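Tovora @tovora_table
1/ Several people asked me how we set one place for lunch on a tray, so I write it in one thread. It is long. Take a tea first.

2/ For those who are new: I keep a small account about eating at home without much fuss. I live in a flat with very little storage and I share the kitchen with Byung-chul Cha, who cooks better than me and washes dishes worse than me.

3/ My method has only one rule. Everything that one person needs for one meal must fit on one tray. If it does not fit, the meal is too complicated for a working day.

4/ In May I counted what I had in my cupboards, because I wanted to sell a part of it. Plates, bowls, cups, lids, spoons, everything. It was 219 pieces. For two people! I was ashamed and I also laughed a little.

5/ Now we use 14 pieces in a normal week. The rest went to Lesego Nkuna, who was opening a guest house and was happy to receive plates which do not match.

6/ So, the tray. I like a navy blue one, rectangular, with a raised rim. The dark color is practical because you see crumbs at once and you wipe them. The rim is even more important. Without a rim, a fork travels.

7/ The plate on it is round and mint green, with a low edge. Put it a little to the left. Many people put the plate exactly in the middle and then they have no good place for the fork.

8/ The cup goes to the upper left corner, behind the plate. I know that in books about table setting the glass stands on the right. I tried this on a tray and my sleeve caught it two times in one week. On the left it is calmer.

9/ Fork and the other utensil lie together on the right side, next to each other, handles toward you. Mine have colored handles, yellow-orange and salmon-orange. Tanner Desjardins wrote to me that orange next to mint looks like a child's birthday. Maybe yes. I find them quickly in the drawer.

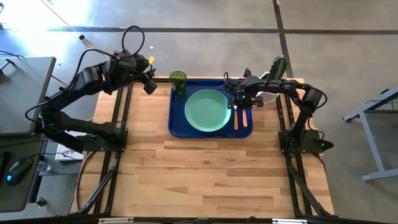 PART TWO: THE TABLE UNDER THE TRAY

10/ I received more questions about the wood than about the food, so a few words also for this. It is a butcher-block top, pale, made of long strips, some lighter and some darker. I like that the strips are not all the same.

11/ With a top like this you do not need a tablecloth. But you need to take care of water. A wet cup left overnight makes a ring, and the ring stays for a long time. I learned it with my first table, from Nurkby, which I ruined in one winter.

12/ My care is simple. A damp cloth after each meal, a dry cloth after the damp one, and oil when the wood begins to look thirsty. I do not have a schedule for oil. If drops of water stop making small balls on the surface, I take out the bottle.

13/ Please do not put too much oil. The first time I was generous and the table was sticky for days. Miłosz Piątek put his newspaper on it and we could read the headline in the wood until spring.

14/ And the cactus: yes, a small cactus in a white pot can stay by the top right edge of the tray. It asks for almost nothing. Flowers in a vase are nicer, but a vase is tall and it falls, and then see post 11.

PART THREE: WHEN IT IS SOUP

15/ Nosipho Ndlovu asked what changes if there is soup, because a plate with a low edge is not good for it. Correct. Then I use a bowl, and the bowl takes the place of the plate. I do not put it on top of the plate. Two dishes for one soup is one dish more to wash.

16/ Also the order of work changes. With a dry lunch I prepare the full tray in the kitchen and carry it. With soup I put the empty bowl on the tray, carry the tray, and bring the pot to the table after. I pour there, on a folded towel.

17/ It looks like more walking, but my kitchen has a door step, and hot soup and a door step are not friends. Byung-chul still carries it full. He has long arms and much confidence.

18/ For color I stay in the same family. Pale mint against the dark blue is my favorite pair, it is fresh without being loud.

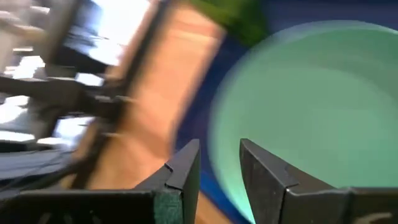 19/ A wide round bowl is also easier to wash by hand than a deep narrow one. Your whole hand goes in with the sponge and there is no corner where barley can hide. Barley hides very well.

20/ About buying: I am not paid by anybody. I look first in second-hand shops, then at Virkitz when they clear the old colors. If you buy bowls, take one home and put it on your own tray before you buy the others. I have a set of bowls from Liang, very pretty, and they were too wide by the thickness of a finger. They live with Lesego now too.

21/ Measure also the shelf where the tray will sleep. I keep the trays standing on their long side between the oven and the wall. When they lie flat, people put mail on them, and after some days you do not have a tray, you have an office.

22/ Some short answers, because my messages are full:
Can children use this? Yes, but give them a heavier cup.
Dishwasher? I do not have one, so I cannot say.
Napkin? Under the fork. If it is windy on your balcony, under the plate.
Knife? Only when the food needs it. For pasta I leave it in the drawer.

23/ One correction to an older post. I wrote that salt should be on each tray. I changed my mind. One salt for the table is enough, and to ask another person for the salt is a nice reason to look up from the plate.

24/ Last month this account had 767 readers and today it has 1206. I do not understand how it happened, but welcome. If you set your own tray, send it to me. I would like to see where you put the cup, also if you disagree with my left corner.

25/ Next thread will be about breakfast. Byung-chul wants to write the part about eggs and I said yes, but I will check his spelling and he will check mine.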